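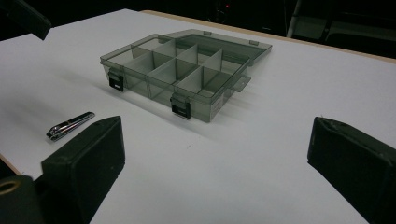 Figure 3. Compartment box with the lid open, and a nail clipper on the table beside it.

3.2 Small items and divided storage

The second part of the study looks at where people keep small personal items and how they put them away. Nail clippers, tweezers, safety pins, spare buttons and sewing needles came up in almost every home we visited in Clumudley. They are used for a minute or two at a time, often away from the place where they are kept, and they are easy to set down and forget. In the diaries, "couldn't find it" was written next to nail clippers more often than next to any other item on the list.

Households were given a choice of an open tray, a zip pouch or a divided plastic box with a hinged lid. The box in Figure 3 is of the third kind. It is made of clear gray-tinted plastic, with thin dividers that form two rows of small cells, and it closes with two black latches on the front wall. The contents can be seen through the tint, though people with weaker eyesight told us that they still opened the lid to check. When the lid is laid back flat, the box takes up a good deal more of the table than it does closed. Several people kept it on a narrow bathroom shelf and found that they had to carry it somewhere else to open it.

Each household used its container for 17 weeks. One adult in the home kept a short diary, noting when an item was taken out, when it was put back, and where it was found if it had not been put back. We collected 3000 diary entries in total. Of these, 900 dealt with nail care items, and those entries are the ones used in this section. Entries with no time of day were kept, but they were left out of the comparison of morning and evening use.

Size turned out to matter more than we had planned for. A nail clipper is a rigid object and cannot be folded or bent to suit a small cell. Where it did not lie flat in a single cell, people stood it on end, laid it across the top of a divider, or gave up and left it next to the box. A clipper lying across a divider could also keep the lid from closing, and the latches were then left undone. Nine households took out at least one divider during the first month to make a longer space. Once they had done so, they rarely put the divider back.

Leonilde Simões, who coded the diaries, treated an item left within arm's reach of its container as "near" and not as "stored." The distinction was added after the pilot. Many diary keepers had written that an item was put away when it was lying on the same table as the box, and some of them held to this when asked again. In their view the table was the place for it. We return to these entries in Section 4.1, where the near items are compared with items left in a different room.

Labels were offered with all three containers, and few people used them on the divided box.

Contact: Household Storage Study, Chowdary | Back to top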